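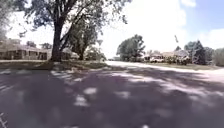

What does a sidewalk or street robot need before it can learn to find its own way through a neighborhood?

Mostly it needs a great many recorded drives in which a person did the steering, because the learning system works by matching what the robot sensed at each moment to what the driver chose to do next.

Street demonstration gathering

28/03/2025
By Chia-jung Tseng

Street demonstration gathering is the work of driving a robot through ordinary outdoor places and saving the results, so that a computer program can later learn to drive from them. Each saved stretch of driving is called a demonstration, or sometimes an episode or simply a run, depending on who taught you the trade. The person at the controls is usually called the operator. The term covers wheeled and legged robots alike, and it is generally kept apart from plain mapping, where the aim is a good map of a place and nobody much minds how the machine was steered while making it.

What a run contains

A demonstration has two sides to it, and both have to be there for the run to be worth anything. One side is what the robot sensed: pictures, wheel turns or leg motions, tilt, and a rough position if there is one to be had. The other is what the operator asked for, which is to say the speed and turning commands sent from the hand controller. The two are stamped with the same clock. If the clocks drift apart, the program ends up learning that a turn comes well before or well after the bend that called for it, and a robot trained that way will wander in a manner that is quite charming to watch and no use to anybody.

Most teams also save a short written goal with every run, such as "follow the street to the bend" or "stop at the third driveway." These notes seem like a chore on the day, and people do tend to put them off until the evening (when, of course, they remember them less well). The usual advice is to write them at the curb.

Choosing places

Quiet residential streets are a favorite starting point. Traffic is light, the pavement is wide, and there is a nice mixture of lawns, curbs, trees and parked vehicles to learn from. Gentle bends are especially prized. A straight road teaches a program very little, since holding the controls still is nearly always the right answer, and a collection made up of straight roads will produce a robot that is wonderfully sure of itself until the first corner.

The Cevcombe collection, which I helped put together and so have a soft spot for, was planned around this idea. Its runs were kept short, 60 seconds apiece, and each was begun from a slightly different spot and heading so that no two would be quite the same. Of its 78 street segments, almost 10 were set aside entirely and never shown to the program during training. Those held-back streets are where the finished system was tested, and keeping them apart took more discipline than you might suppose, as there is always somebody who would like just a little more training data!

Light and shade
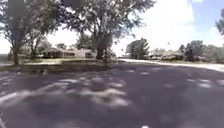 Tree shade deserves a section of its own, for it has caused more grief to beginners than rain ever did. To a person, a shadow on asphalt is only a shadow. To a program that has seen few of them, the edge of a dark patch can look very much like a curb, a hole or a change of surface, and the robot may slow down or swerve around nothing at all. Bright patches bring the opposite trouble, because a camera that has set itself for the shade will wash out whatever is standing in the sun.

The cure is variety. Operators are asked to cover the same street in the morning, near midday and late in the day, and again under cloud, holding a steady course across the shadows each time. That steady course is the real lesson. An operator who drifts toward the sunny side out of habit will pass the habit along, and it can be remarkably hard to train out afterward. The Ulell handbook, a spiral-bound thing that many of us first learned from, suggests swapping operators after every 5 runs for just this reason.

Mistakes and recoveries

A collection made only of perfect driving has a weakness. Sooner or later the trained robot will stray a little from the good path, and if it has never been shown how to come back, small errors grow into large ones. For this reason some runs are begun badly on purpose, with the robot pointed toward the curb or set too near the edge, and the operator brings it calmly back to the middle. Only the return is kept for training. The bad start is trimmed off, so that it isn't copied.

True mistakes are handled in much the same spirit. They are marked and kept in a separate folder, and many turn out useful later for teaching a second program to notice trouble.

Checking and storage

Each run is played back before it is accepted. The reviewer looks for missing stretches, clock problems, and commands that don't agree with the motion. Faces and license plates are blurred at this stage if that hasn't been done already. The Juška format, common in smaller groups, keeps the commands in a plain text file beside the recordings, and it is a pleasure to work with when something has gone wrong and you just want to read the numbers.

Related articles

Hand controllers for mobile robots
Juška format
Fondura outdoor test course
Learning from corrections
Clock matching in recorded runs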